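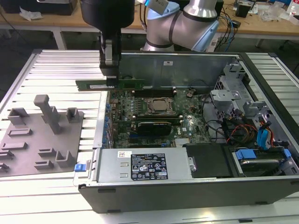
The arm started at Havell in May, the same week they took away the good kettle. Management said the two events were unconnected.

I had been pulling memory out of dead office computers for 12 years by then. You open the lid, you thumb back the clips, you lift the stick out and put it in the tray. Then you do the next one. I wouldn't have called it a calling, but I could do it while thinking about something else, and over 12 years I had thought about a great many other things. I had more or less finished a novel in there, apart from the writing down.

The arm was to be known as Gallby. The people at Kalport who sold it to us had a list of suggested names, and ours was picked upstairs. We were told a name would help us bond. It came with a laminated sheet headed Working Alongside Gallby, which advised us not to stand in front of it and not to lean on it, advice I could have used about several colleagues.

My new title was Cell Supervisor. I had the same overall and the same locker, and a stool, which I had asked for every year and been refused on grounds of posture. Now that I had nothing to do with my hands, posture was no longer a concern.

For the first fortnight I stood up anyway. I watched the gripper come down over the board, think about it, and go up again. I watched it do this until my tea had a skin. When it did take hold of a stick it held it so level and so carefully that I felt I'd been a brute all my life. I used to flick them. I could get one out and have it spinning across the bench into the tray before the clip had stopped moving, and the lad on cables would give me a mark out of ten.

The lad on cables was moved to the Dimitrov site in the second week. They don't have an arm there yet. He sent me a message saying the kettle was excellent.

Upstairs they had a target of 84 units a shift. It was on a poster by the door, with a drawing of a smiling cog. My own best, which was never on a poster, I will keep to myself, as it seems unkind to Gallby.

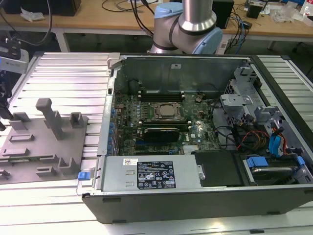
"What happens to us when it gets quicker than you?" the woman from goods-in asked me, over the biscuits.

"They'll want fewer of us on the benches, and whoever's left will be minding machines," I said.

She took two biscuits, on the strength of that, and went back to her pallets.

I thought about it all afternoon. It used to be that I worked and my mind wandered off. Now my mind had to stay and watch, in case of a jam, and my hands were the ones with the day off. They didn't know what to do. They picked at the stool. At home they took the back off the radio, which had been working.

The novel stopped dead at the point where the sea captain opens the letter. I couldn't get him to open it. Every time I had him by the fire with his thumb under the seal, an amber light came on and I had to go and press Resume.

On 2019-07-16 a man came down from upstairs with a tablet and asked me to rate my relationship with Gallby. There were five faces to choose from. I asked whether Gallby had been given the same form. He wrote that down.

Then he asked if I had any knowledge I'd like to pass on, before it was lost. I told him the older clips stick, and you want to lean your thumb on them a bit, sideways, and wait for the give. He asked how far sideways. I said until it gives. He asked if I could put that in millimetres.

I said I'd think about it. I had the stool, after all, and three hours to go. He went back up, and the light turned amber, and I pressed Resume.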